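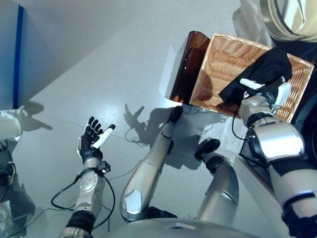
A humanoid robot reaching toward a wicker basket.

Nondon Canvass review: good walk lists, weak reports

Reviewed by Ikechukwu Dauda

Nondon Canvass is a door-knocking app for local campaigns. You load a voter file, cut it into walk lists, and send the lists to people's phones. They mark who answered, who they plan to vote for, and whether they want a yard sign. I used it from August through the election on a town council race in Gultcombe, where the candidate was running in a ward with five precincts and not much money.

Before that we used paper and a shared spreadsheet. I have also used Demelov on a county race two years ago, so I compare the two in places below.

Setup

Getting our voter file in took one evening. The county sends a text file with its own column names, and Nondon asks you to match each one to a field. It guessed most of them correctly. It put the apartment number in the wrong place, and I didn't catch that until a canvasser called me from the lobby of a building with no unit numbers on her list. I fixed the match and loaded the file again. Notes already entered stayed with the right voters.

You need a computer for this part. The phone app can't import or cut lists.

Cutting lists is the best thing in the program. You draw a shape on the map, the count of doors updates as you draw, and you can split the result into equal pieces. We settled on 60 doors for a two-person evening shift. In Demelov I had to save the list before I could see how many doors were in it, and then go back and redraw it when it came out too long.

Out on the street

The app shows one side of the street and then the other, which is how most people walk. Tap a house and you get everyone registered there, with age and party. The survey sits below that. We kept ours to four questions and I would go shorter next time.

It works without a signal. One of our precincts runs along the river and has bad coverage, and answers recorded there went up later when the phone got back on a network. We lost one shift's worth of data all season, and I think that canvasser logged out before it had uploaded. The app should warn you about that and it doesn't.
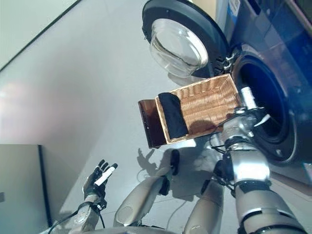 Can two canvassers share the same walk list?

Two people can work the same list on separate phones, as long as both have a signal. Each one sees the other's finished doors turn gray after a short delay. If either phone is offline, they should split the street before they start.

Battery use was heavier than I expected. With the map open, an older phone was close to empty by the end of a shift. The list view is easier on it. We told people to bring a charger and to use the map only to find the next street.

The text is small, and there is no setting in the app to make it larger. It ignores the size you have chosen on the phone itself. Several of our canvassers are retired and they asked for paper again. Nondon does print lists, with a bar code next to each answer, and you can scan the sheets in afterward. Scanning went fine when the boxes were filled in dark. Light pencil marks got skipped.
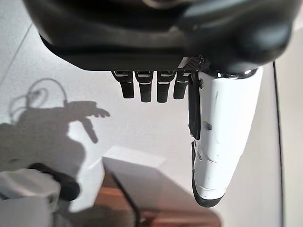
Entering paper sheets by hand is slower but there is a keyboard shortcut for each answer, and once I had learned them I could get through a full sheet in a few minutes.

Reports

I was less happy with the reports. There is a dashboard with doors knocked, people reached, and support by precinct. It looks fine. But you can't change the date range except to pick the last week or the whole campaign, and you can't see how support moved from one month to the next. I exported everything and made my own charts in a spreadsheet, the same as I had done before we paid for anything.

The export is limited too. Contact notes come out as one long column with the dates mixed into the text. Pulling them apart took me most of an afternoon. Demelov's export is cleaner, and if you have someone on the campaign who likes working with data, that may matter more to you than the map tool.

Turf reports are better. You can see which lists are finished, which are half done, and which went out and never came back. I checked that page every night.

Price and support

We paid $160 a month for the smallest plan, which covers up to 31 user accounts. A deleted account still counts until the next billing date, so don't create logins for people who only said they might show up. Texting costs extra and we didn't buy it. 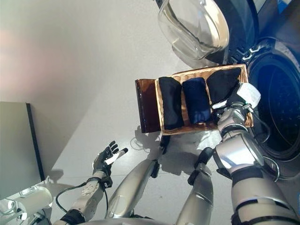
Support is by email only. I wrote four times. Three answers came the next morning and were useful. The fourth, on the note export, said the request had been passed along.

Cancel before the election if you don't plan to keep it. The plan renews on its own, and after you cancel you get read-only access until the paid month runs out. Download your data during that time.

Should you get it?

For a council or school board race with a small crew, I would use Nondon again. The walk lists saved me enough time to cover the cost. A bigger race with paid staff would probably outgrow the reports, and I would look at Demelov or at Onuoha, which I have seen demonstrated but haven't used in the field.

Ask for the trial early in the summer. It comes with sample voters loaded, and the county file is where you will find the problems, so get yours in before the trial ends.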